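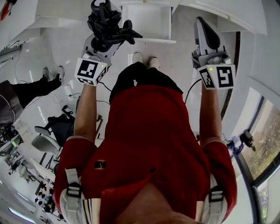

Clearing and Packing Drawers: Frequently Asked Questions

These are the questions we get most often from people preparing a room for a move, or putting one back together afterward. Answers were last checked on Apr 11, 2021.

Should I empty the drawers before the cabinet is moved?

Yes. Our crews will not carry a cabinet with anything left in the drawers, including light things like clothing. A full drawer can slide open on the stairs, and the runners are not made to take that kind of load sideways.

What is the best way to empty one?

Pull it all the way out and take things out one at a time. Put each item straight into a box or onto the bed. If you pile everything on the floor first, you will handle it twice. Work from the top drawer down and push each one shut before you open the next. Tall cabinets can tip with two drawers open.

How do I pack bags and other items with straps?

Close every buckle, shorten the straps as far as they go, and tuck them inside the bag. If there is no room inside, wrap them once around the outside. Soft bags can be folded and stacked flat. Stiff ones should be stuffed with socks or T-shirts so they keep their shape.

Can I leave a bag in the drawer if it is the only thing in there?

No. It has to come out, even if it is going to the same room.

How do I clean an empty white drawer?

Vacuum the corners first, then wipe with a damp cloth and a drop of dish soap. Dry it right away. Scouring pads leave marks on a glossy finish. Karine Morin in our Miltumden office suggests leaving the drawer open for an hour before anything goes back in.

What about shiny floors?

Put down a blanket or floor runner before you start. Grit under a box will scratch a glossy floor -- sweep first if you can. Pick up loose cables or push them against the wall before anyone carries a box through.

Do you supply boxes?

Yes. The small drawer box (item 1813) holds up to four folded bags. The large box (item 2072) is meant for bedding and coats. Both can be picked up at the Votness counter or brought by the crew.

Can I return the boxes I don't use?

Flat, unused boxes can be returned until the end of May. Boxes that have been taped can't be taken back.

Who do I call if a drawer will not close after the move?

Ask for Murray Gill at the Votness counter and have your job number ready. Check first that nothing has dropped behind the drawer. A strap or a sock caught at the back is the usual cause.

Related pages

Moving day checklist
How to label boxes by room
Durkau storage unit sizes
Packing shoes and coats
Votness counter: hours and parking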